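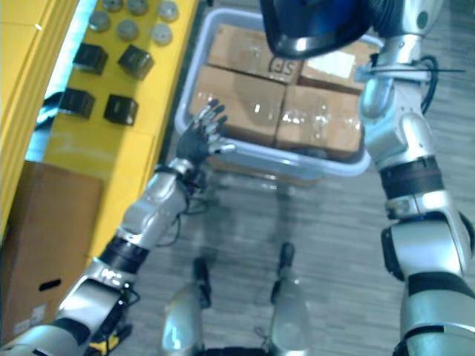
Why would anyone bother to sort it at home if it all goes in the same truck? One resident of Brorkwood wrote that in the comment box of our survey, and it pretty much became the question behind our whole project. We had planned to study how much households recycle. After reading the first batch of answers we switched to something we found far more interesting — what people believe happens after the lid closes.

Background

Brorkwood has 636 households and one collection round, run out of the Urban Street depot. Paper, cans and bottles go in one container and everything else goes in another. The rules were last changed in May, when yogurt cups and other small tubs were added to the accepted list. A leaflet went out to every door. We wanted to know if people had read it, and if they trusted it.

What we did

We wrote a survey with 29 questions (too many, we know that now!) and put it through the mail slots on every street between Skoler Park and the Himura bridge. We got 171 back, which made us really happy because our instructor had warned us to expect a lot fewer. We also stood outside the library for 2 afternoons and talked to anybody who would stop. Those talks were the best part of the whole semester. People have strong feelings about jar lids.

What we found

Most people who answered knew that bottles and cans were accepted. The small tubs were a different story. Plenty of people were still throwing them out with the regular trash, and several had never seen the leaflet or had taken it for an ad. Pizza boxes split the neighborhood in half, sometimes within the same household.

The trust questions surprised us more. People who had visited the depot at least once were much more likely to say that sorting was worth the effort. It was a small group, so we don't want to make too much of it, but the difference was easy to see even in our hand-drawn charts.
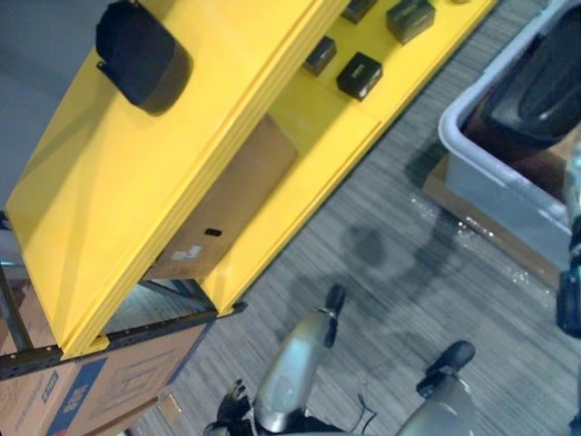

They should let us come in and look around on a Saturday morning was the way a man at the library put it, and others asked for almost the same thing. We think an open morning at the depot would be cheap and a lot of fun to organize.

Problems and next steps

Our survey went out on paper only, so we probably missed younger renters. Question 14 was also confusing and we left it out of the results. Next semester we would love to redo the tub questions with a shorter form, and test a new leaflet with drawings on just one street first.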